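Tumbler lids: soak or scrub?

darcy_z
27/02/2020
Two years with the same tumbler and the lid gasket now smells like a swamp with opinions. Vinegar soak did nothing. What next?

BerwynD
Pull the gasket out and boil it 15 minutes. Vinegar is for salad.

fenna_vd
Boiling warped mine. Baking soda paste, old toothbrush, leave it overnight. I've posted this in December too, and was ignored then as well.

BerwynD
Yours warped because you forgot it and went to the store.

fenna_vd
I was gone 52 minutes. A gasket should cope.
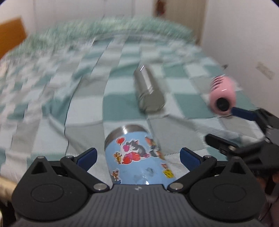 Light blue one, steel rim

darcy_z
That's the patient. Boiled it, no warping, smells of nothing much. Coffee tastes faintly of egg now.

wardb
Buy a new gasket. They cost less than this thread.

BerwynD
Egg is the baking soda people's fault somehow.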